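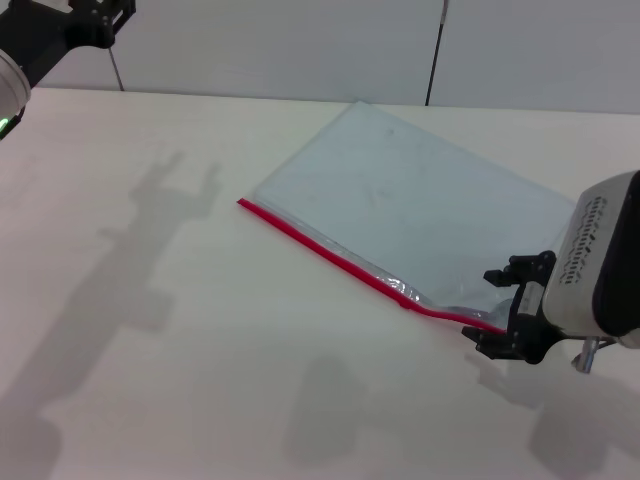
Home | Treaty | Your Questions | Contact

The Pelitberg Customs Treaty: your questions answered

Updated 2020-01-12

What did Amitik and Neltine agree to?
Quite a lot, though it reads dry as toast! The two governments will drop duties on most farm goods and run the Pelitberg crossing together, with one set of forms in place of two. The full text has 139 articles (we've read them all, with plenty of coffee).

Does it have to be ratified?
Yes, by both parliaments. Neltine's has already voted. Amitik's lower house has 100 seats and needs a simple majority, and then it goes up to the senate, where things tend to move slowly.

Is this the same as the old Nazarenko line?
We get this one so often! The Nazarenko line is the border itself, drawn in 1685, and the treaty leaves it exactly where it is.

Will I still need a passport to cross?
For now, please do bring it. Passport checks come under a separate agreement, and those talks open again in October.

Can either side pull out?
Either one can, with 9 months' written notice.

Shares: 9 | Comments: 0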